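## Section 4: Setting up a bottle sorting and checking table

This is our favorite part of the Kalham Refill Bench guide! Once the bench is up, you can take in a whole delivery of bottles, look each one over and send it to the right shelf without walking back and forth. It works for detergent, floor cleaner, dish soap, anything in a plastic bottle with a cap.

**You will need**

- A table with a smooth top (green, white, whatever you have)
- One large sheet of cardboard
- Packing tape
- A damp cloth and a dry cloth
- The Justau tally sheet, form 201

### 4.1 Lay out the work zone

1. Wipe the table and dry it well.
2. Lay the cardboard over one side of the top. Letting it hang a little over the front edge is fine, and it keeps your sleeves off the corner.
3. Tape down any creases. Old cardboard is great for this, so go ahead and reuse a sheet that has already been folded and patched.
4. Leave the other side of the table bare. Bottles waiting their turn go here.

> **Note:** The Slanina shelf holds up to 27 bottles per row. Bring over only a few at a time or the table fills up fast.

### 4.2 Check each bottle

1. Lay the waiting bottles on their sides, with space to get your hand around each one.
2. Pick up one bottle and tilt it so you can see the cap and the label together.
3. Turn it slowly and look at the neck, the shoulders and the grip. Molded dimples and ribs are part of the bottle, so don't mark them as dents!
4. Look at the label edges and at any clear film. Write "L" on the tally sheet for a torn label and "F" for ragged film.

Orange bottles on the bench, with a torn label in the first close view and ragged film around the red label in the last:

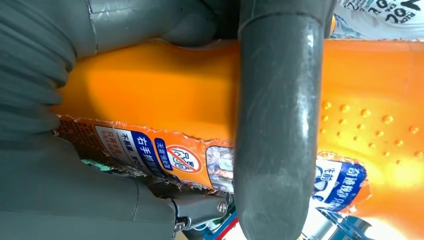
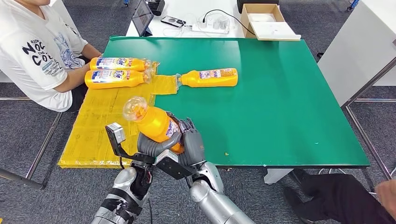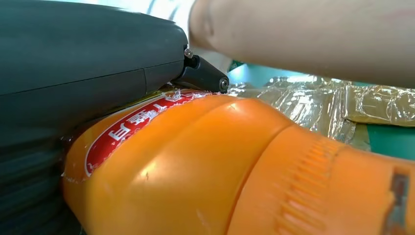 5. Run a finger along the seam under the cap. If it feels sticky, wipe it with the damp cloth, then the dry one, and check again.
6. Put the bottle in its group: shelf, relabel or set aside.

> **Caution:** Never open a bottle to find out what is inside. If the label is too far gone to read, it goes in the set-aside group, even when the bottle looks just like its neighbors.

> **Caution:** Keep bleach and acid cleaners in separate groups at every step, including on the tally sheet.

### 4.3 Relabel

A torn label doesn't mean a lost bottle, and a fresh one goes on in no time. Use the blank labels from pack 1215 (there are 100 in a pack).

1. Peel back only the loose paper. Leave anything that is still stuck flat, especially safety wording.
2. Copy the product name and warnings from a matching bottle onto the blank.
3. Press the new label onto the smooth face of the bottle, starting in the middle and working outward. It won't hold over dimples or ribs.
4. Leave the bottle on its side, label up, until the glue has set.

### 4.4 Clear the table

Move finished bottles to the shelf with all the labels facing out (it looks wonderful when a full row is done). Fold the cardboard along its old creases and store it flat behind the bench. Completed tally sheets go in the Narimthorpe folder.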